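Grasp timing off two cameras: where do you trigger the close?

3 min read

ebrunton
I've finally got our Dromivora planner picking the close moment from vision alone, and I'm stoked with it! No hand-tuned approach distance any more. The policy gets the fixed camera plus the wrist view and outputs a "ready" score every tick, and when it stays above threshold for 5 ticks we send the close. With the can sitting in the gap and the fingers still spread, like so, I want that score climbing and everything before it flat.

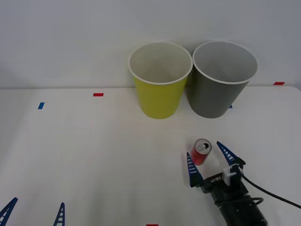 Re: why 5 ticks?

tdalbello
Very nice. I'd drop it to 3 though. Our lot found the extra wait just let the arm creep, and with soft fingers you can get away with a sloppy centre. The other thing I'd look at is your "held" label. From the wrist, a can with a finger pressed on each side is an easy positive, and the lid gives you a big bright ellipse to fit.

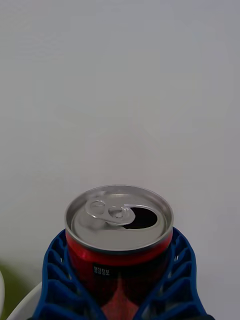

Does the ellipse fit still work if the can is tilted?

It does up to a point. Fit the outer rim only and ignore the tab and the drinking hole, because both drag the centre sideways. Past a decent lean the far side of the rim gets thin and I'd fall back to the fixed camera.

k_egan
Not sold on the ellipse, sorry Thomas. It's lovely against a bare wall, then you put things behind the can and the edge detector wants to join the party. Try it on a view with the yellow-green cup and the grey one in the background before you trust it. I went to a small learned mask for this and haven't looked back (49 labelled stills got me surprisingly far).
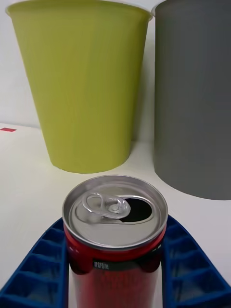

Re: masks vs ellipse

tdalbello
Fair point on clutter, but a mask won't give me a lid angle. I'd run both and argue about the weights later.

ebrunton
Running both tonight! Kieran, do you feed the mask any negatives? My score keeps spiking when the gripper is open over bare table and the cup is off to the right. I reckon it has learned "something round in view" and called it a day. Wrist view of the kind of thing I mean:
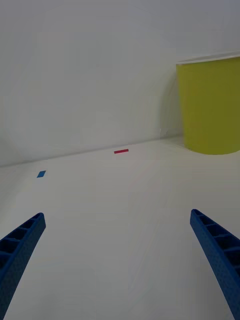
Saskia Pearce

Ooh, I had this exact one. Balance your ready/not-ready labels by gripper opening as well as by object, otherwise open fingers become a cue all on their own. Also crop the wrist input to the gap between the fingertips for the score head and leave the full view for the planner. In Fleritz you can scrub the score against both cameras on one timeline, so the dodgy spikes are quick to find. I'd leave it at 5 ticks until that's sorted.

ebrunton
Cropping is such a good idea. Will post the plots once I've retrained.

Related threads
- Syncing wrist and fixed cameras without losing your mind
- Fleritz timeline export drops the last tick
- Dromivora: replanning halfway through an approach
- Colour tape on the table, help or hindrance for pose?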